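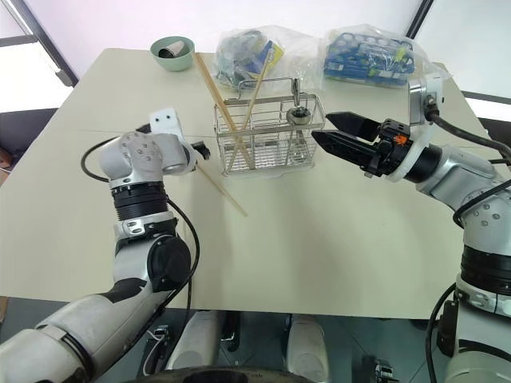
Kitchen chores and two-arm setups – are they usable yet?
Posted by Petrică Dobre, March

I want a machine to sort utensils after washing. Plates I can do myself. Thin items worry me most: two chopsticks leaning crossed in a wire basket, a third lying flat on the table. Can a parallel gripper handle both?

Cosmin Nistor
Flat one, yes, with soft fingertips. Crossed ones are harder – wires confuse depth sensing. Mine needs 190 seconds per basket.

Starari
No. Buy a dishwasher.

Filed under: Home automation
This site uses cookies. Accept | Settings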